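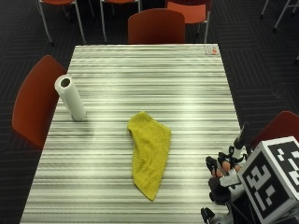 *A yellow cloth and a paper towel roll on the table.*

Elsa Koskela says she has fixed her free throws. I've heard that from a lot of guards in February, so I asked her what had changed.

"I shoot 240 a day now," she said. "Last year I'd do 30 and go home."

Made or taken? She laughed. "Taken."

Koskela hit 75 per cent from the line for Idholm last season, fine for a forward and a bit thin for someone who handles the ball in the last minute. She blames her legs. "I was tired by the fourth quarter and the ball came up short. My form was never the problem."

Maybe. Her misses against Brimine went long, and when I brought that up she took a while to answer. "Okay, those two were nerves," she said. "You can write that."
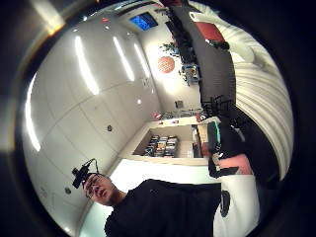 Lise Gill doesn't buy the volume argument either. Anyone can make shots in a quiet gym, she told me, and she'd sooner see Koskela take ten with her heart pounding than 240 with the radio on. "Ask me again after a close one," Gill said.

I put that to Koskela, who shrugged. She does sprints before the last 30 now, she said - a new thing, started this month.

And if the numbers don't move?

"Then I'll shoot more," she said. "What else would I do?"

Idholm play Brimine again at home, tip-off at 7:30 p.m.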